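The Trullis Account

Karabo Botha had written apology letters for Skallico for sixteen years, and in all that time she had never been sorry.

She considered this a professional strength. A sorry person gets tangled up. A sorry person offers refunds. Karabo could tell a man in Hovoton that his mattress had been delivered to his ex-wife, and by the second paragraph he would feel that he and the company had been through something together.

Her office was on the fifth floor, next to the ice machine. She had a desk, a window that looked out on another window, and a drawer of letters from customers who had written back to thank her. There were 29 of these. She didn't reread them more than was healthy.

In July they gave her an assistant. His name was Damir Pavlović, he was twenty-three or so and wore a tie, and by his first lunch it was plain that something was wrong with him.

"I feel terrible about the Trullis people," he said.

"Which Trullis people?"

"All of them. The whole town. We sent them the wrong catalog and then we billed them for it."

"Yes," said Karabo, unwrapping her sandwich. "That's a two-paragraph letter."
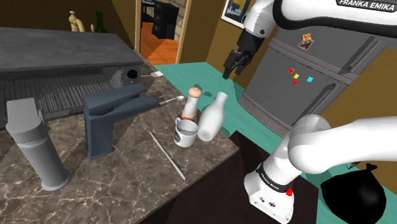
Damir went back to his desk and wrote six pages. He wrote that there was no excuse. He wrote that he had tried to think of one on the bus and had missed his stop. He wrote that his own grandmother had once been billed for a catalog, and that she had kept the bill in her Bible until she died, in case anybody came for it.

Karabo read it standing up, with a red pen, and didn't use the pen.

"You can't send this," she said.

"Is it the grandmother?"

"It's that you mean it. They'll be able to tell."

She took it home to fix. She fixed it at the kitchen table until ten, and the way she fixed it was to read it four times and eat a box of crackers. Then she thought about Mrs. Long, who had ordered a christening gown in Karabo's second year on the job and received a garden hose. Karabo had written Mrs. Long a lovely letter. It had the word "heartfelt" in it twice. Mrs. Long had never written back, and Karabo had put that down to the mail.
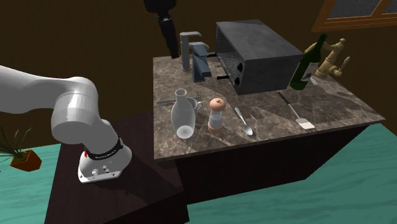 The kitchen counter, with the table in front.

In the morning she told Damir that the letter had gone out as written.

"Really?" he said. He looked sick. "All six pages?"

"I took out a comma."

It took Trullis a week to answer. The replies came in a canvas sack, which the mailroom boy dropped on her foot. Some people enclosed payment for the catalog. One man sent a recipe for bean soup. A retired schoolteacher had corrected Damir's spelling and given him a B. Several wanted to know more about the grandmother.

Upstairs called it a triumph and asked Karabo whether the boy could be made to do it every time. She said she didn't think so – it seemed to take a lot out of him – and they asked if she could do it, then, and she said she would look into it.

She shut the door. She put a clean sheet in the typewriter and wrote "Dear Mrs. Long," and after that she sat listening to the ice machine for most of the afternoon. At a quarter to five Damir knocked and asked if she needed anything.

"How do you spell 'hose'?" said Karabo.

He told her, and she typed it.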